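Reference > Hospitality > Resort operators > Lernberg Waterside

Print this page | E-mail this page

Lernberg Waterside

Lernberg Waterside is a serviced-apartment resort on the harbour at Undness. It was developed by Widmer, a family property company, and has been run since opening by the Lernberg hotel group under a management contract. The resort has 197 units in two blocks joined by a covered walkway.

Development

The site was a boatyard until the harbour was dredged. Widmer bought the land in two lots and appointed the architect Ea Baldursdóttir, who kept the old slipway as a public path. Her first plan had a single tower of 22 floors - the town refused it, and the present blocks are much lower.

Ownership and management

Units are sold on long leases. Owners may use their apartment for 53 nights a year and otherwise place it in the rental pool. Regula Stöckli was the first general manager; she was followed by Mitsuko Sasaki, who moved the reception to the harbour side.

Facilities

The resort has a restaurant, an indoor pool and 13 visitor berths. Breakfast is served in the restaurant, and every apartment has its own kitchen.
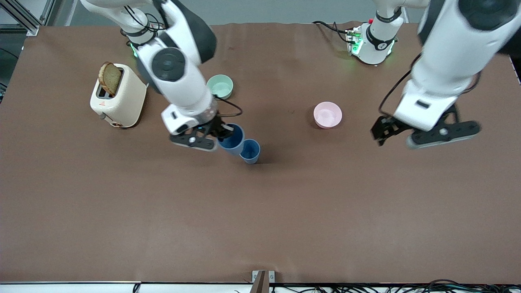 See also

Flallevby Marina
Condominium hotel
Widmer (property company)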